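Review: the Simine two-finger gripper and the Roria arm controller, tried in simulation first

Reading time: 4 min

I wanted to know whether the Simine gripper was worth ordering before any money left the lab account. Simine supplies a model of it along with the controller from Roria, so Ro-un Seok and I loaded both into our simulated kitchen and spent most of January on them. The tasks were the ones we always use: turn a stove knob, open the microwave, pull a drawer, reach over the range without touching the grates.
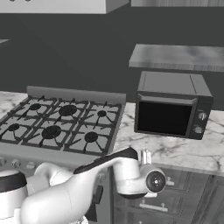
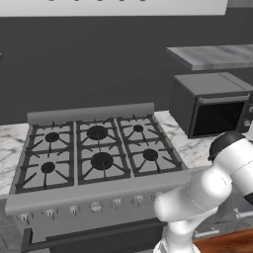
The kitchen in simulation, with the arm at the range.

Setup took one afternoon. The gripper model comes as a single folder with the meshes, joint limits and a sample config. The config assumes a different wrist flange than ours, and the fingers loaded rotated by a quarter turn. Woo-jin Nam fixed it by editing one line. The manual covers this on its second to last page, and it belongs on the first.

Controller

The Roria controller has two modes, position and compliant. Position mode does what you would expect and I have no complaints about it in free space. It tracked our test paths cleanly and recovered well after we paused and resumed.

Contact is harder. In position mode the fingers pushed too hard on the drawer handles and the contact solver started to jitter. Switching to compliant mode stopped most of that. The default stiffness setting is 2000, and we ended up far below it for anything involving a handle. If you buy this, plan on tuning that number yourself. The presets called "light" and "firm" felt nearly the same to me.

Gripper

The fingers are short. On bar handles they did well, and the flat pads kept their hold through the full pull. We ran each task 100 times with small changes to the starting pose. The drawer failed 10 times, mostly when the arm came in at a steep angle and one finger landed on top of the bar.

Knobs were the weak point. The fingers close in a straight line and the pads are flat, so a round knob only gets touched along two thin strips. It slips once there is any real resistance. Caoimhe Keane tried a curved pad she drew up herself and got better turns out of it, but Simine doesn't sell one. The older Plandus gripper we have been using turns knobs more reliably, though it is bulkier and bumps the grates when it reaches to the back of the stove.

For the microwave I would call it even. Both grippers could hook the handle. The Simine needed less clearance on the approach, and the Plandus was less fussy about where it landed.

Cameras

We used a wrist view and a fixed view for all of this. The wrist view was good for lining up with a handle until the last bit of the approach, when the target dropped out of sight. The fixed view had the opposite problem, with the arm covering whatever was behind it. Ju-won Hwang moved the fixed viewpoint several times and settled on one higher up and off to the side. Policies trained on the two views together did better on the drawer than with either one alone. On the knobs it made no difference that I could see.

Price and support

The quote came to 3933 dollars for the gripper, the controller license and a year of updates. Support answered my flange question the next morning with a corrected file. A second question, about how pad friction was measured, got a polite reply with no number in it. That bothers me more than the slipping. Our knob results depend heavily on the friction value, and right now I am using a guess.

Who it suits

If your work is drawers, doors and boxes, I think the Simine is a good buy, and it is easier to fit into tight spaces than the Plandus. If you need knobs or lids, wait for a different pad or make your own. The controller is fine with either gripper and I would buy it separately if they offered that.

We are ordering one unit. Man-sik Pyo wants to repeat the drawer runs on hardware before we touch the stove tasks, and I will add those results to this review when we have them.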